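The Second Coffee of Tidik
4 min read

In Tidik people drink the first coffee alone and the second one with somebody.
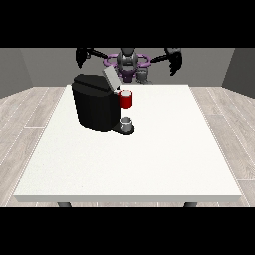 I came to the town in November, when the fog stays on the river until noon. My host, Amarachi Ibrahim, took me to Afolabi, a small cafe behind the bus station with six tables and a very old radio. It opens at five for the drivers. By nine the drivers are gone and the retired teachers take their places.

The custom of the second coffee is nearly 100 years old. In that time the salt traders made their prices at the table, and it was rude to name a price before the cup was finished. The salt is gone but the rudeness remained. When I asked too early what my breakfast costs, the owner pretended that he did not hear me.

Younger people meet at Julero, on the hill, where the music is louder. Amarachi goes there also, but only on Saturdays, and she still waits for the second cup before she tells any news.

Text: Ekaette Isah

17 comments | 19 shares
Contact | Copyright | Back to top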